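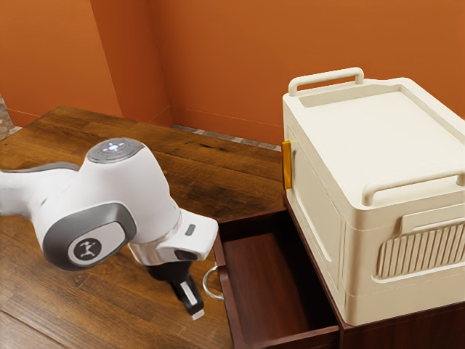 Figure 1. Drawer task in simulation, with the gripper beside the handle and the storage box on top of the cabinet.

Womari project: progress report for May
Prepared by Rosaura Cuadros for Harriet Iwasaki, Dunleavy

Collection
We recorded 1857 simulated demonstrations this period across 14 tasks. Drawer opening and closing took up most of the operator time. Jalen Achterberg and Eino Lindqvist shared the teleoperation shifts. Each episode is saved with joint positions, gripper state, rendered views and a one-line written instruction.

Rejected episodes
Of the total, 394 were rejected at review. The most common fault was the fingertip passing through the drawer handle on a fast approach. Ignacio Ridgeway shortened the physics time step and replaced the collision mesh for the handle. Episodes recorded before that change have been checked again and are stored under a separate tag. A smaller group failed because the operator stopped before the drawer reached its target position.

Scene variation
Wall color, table texture and cabinet finish now change between batches. Objects placed on the cabinet also change, but their positions are still set by hand. Moving this into the scene generator is about 46 hours of work and has not started.

Training
The first policy trained on the drawer set opens the drawer more reliably than it closes it. Closing episodes are underrepresented, and we will collect more of them before the next training run.

Budget and next steps
Spending is within plan. Rendering costs rose after the time step change, and we have moved long jobs to the overnight queue at Ninovum. We ask for a decision on the second operator workstation before the next collection round begins.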